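Zwischenbericht Mai: Erprobung des Zweiarm-Bausatzes Trutus
Vorgelegt von: Pallavi Nautiyal, Workport
Betreuung beim Fördergeber: Cristóbal Garrido

1. Stand der Arbeiten

Der Bausatz des Anbieters Pletard ist aufgebaut und seit Anfang des Berichtszeitraums in Betrieb. Geprüft wird, ob er sich für Schulungen in kleineren Betrieben eignet und ob wir ihn in das Verleihangebot aufnehmen. Die Montage dauerte 13 Stunden, veranschlagt waren acht. Die Mehrzeit entfiel fast ganz auf die Kabelführung an den Handgelenken. Die Anleitung behandelt diesen Punkt auf einer halben Seite, eine überarbeitete Fassung ist angefragt.

Als Testaufgabe dient das Aufnehmen und Ablegen von Obst und Gemüse. Runde, glatte Früchte wie Äpfel verlangen, dass der Greifer ziemlich genau von oben kommt.

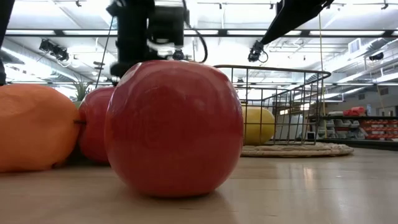

2. Ergebnisse der Griffversuche

Bisher wurden 147 Durchgänge ausgewertet. In 32 davon wurde das Objekt nicht gegriffen oder vor dem Ablegen verloren. Der größte Teil der Fehlgriffe betrifft Äpfel, der Rest verteilt sich auf die übrigen Objekte. Nach der Neukalibrierung des rechten Arms ging die Quote zurück; für eine belastbare Aussage ist die Zahl der Durchgänge noch zu klein.

Der Drahtkorb bleibt schwierig. Liegen mehrere Früchte dicht beieinander, fehlt den Fingern seitlich der Platz. Die von Talebi angebotenen schmaleren Finger sind bestellt und werden im nächsten Abschnitt verglichen.

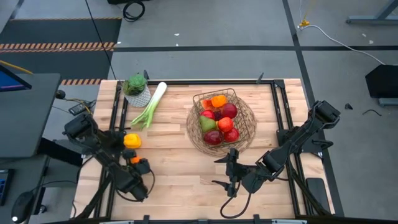 Arbeitsplatz mit beiden Armen, Obstkorb auf geflochtener Unterlage, links Lauch und Paprika.

3. Kosten und nächste Schritte

Die Ausgaben liegen im Plan. Offen ist die Rechnung für zwei Ersatzservos. Der Support von Pletard antwortete bislang innerhalb von nahezu 2 Arbeitstagen, allerdings nur auf Englisch, was für die Zielgruppe ein Nachteil ist. Bis zum nächsten Bericht folgen der Fingervergleich und ein Probelauf mit einer Schulungsgruppe. Die Empfehlung zum Verleih legen wir danach vor.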